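Folding a thin cotton top so it stays flat?

Posted by Rindov

I wash 50 light tops a week for a clinic in Clunness. They are soft, and the colour is pale green. I lay each one on a white table, but the lower edge never stays even.
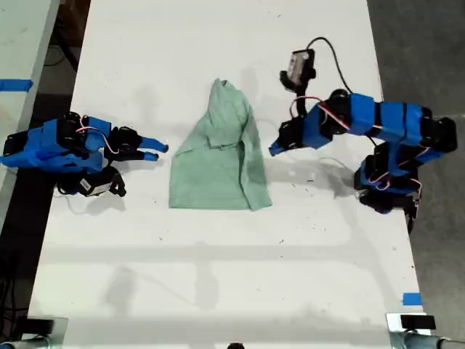

I have tried ironing before I fold, and the creases return near the collar. Which step should I do first?

Stelament

Do the collar first. Smooth it with your palm from the centre to the shoulders, then pull the bottom edge gently. My table is 42 cm too short for this, so I do it in 2 halves.

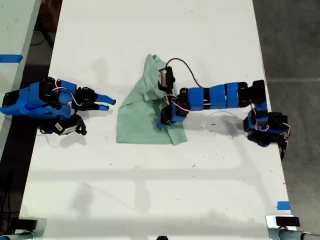
Light green cloth, crumpled

Kikuchi

just hang them

Rindov

Thank you, but I have no space for hangers. I will try the collar first. I also wiped the table before starting.

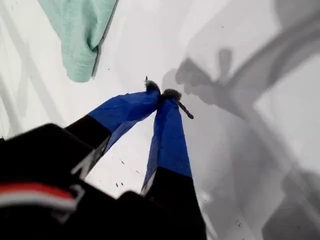
White surface, close up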